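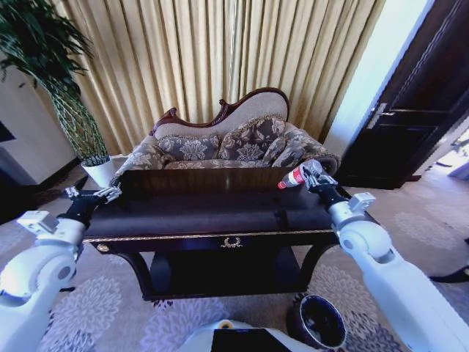

I've wanted to talk to Saimi Rissanen ever since I bought a wobbly armchair from her shop last May, and she finally said yes, as long as I didn't mind her sanding while she talked. I didn't mind at all!

Saimi runs Kindside, the secondhand furniture store on Kinnear Street in Flistden. She's been at it for 21 years and started out with one dresser.

"My aunt was going to leave it on the curb," she told me. "I gave her 3 dollars so she couldn't say I'd taken it. Then I painted it yellow, and it was awful. Really awful. Somebody bought it anyway."

I asked what people get wrong when they shop for old furniture (I was hoping she wouldn't say armchairs). She put the sandpaper down for this one.

"They look at the front. Pull the drawers out! Turn the thing over if they'll let you. I spend maybe a minute on the front and then I'm on the floor with a flashlight."

She's relaxed about scratches and very strict about smells. Cigarette smoke she can live with, mildew she can't, and she once sent back a whole bedroom set – lovely walnut, paid for and everything – on account of one drawer. 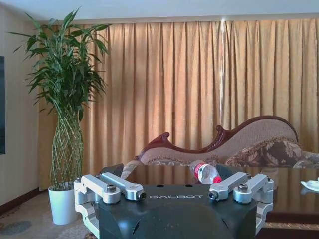
GALBOT in white capitals, with the metal finger links above.

We got onto prices, and I told her I'd seen a sideboard online for 3000 dollars.

"Was it nice?"

Pretty nice, I said.

"Then good for them. I had one like that, and I sold it for 60 to a couple with a new baby and no table. I'd have liked the 3000 too, you know, I'm not a saint."

She doesn't sell online herself. Her nephew set her up with a page once and she got so many messages asking if things were still available that she gave up in a week. These days she writes new arrivals on a card in the window.

My armchair came up eventually. She remembered it, and she wanted to know if I'd glued the back leg like she told me to. I said I was getting to it.

"Use clamps," she said, "and don't sit in it overnight."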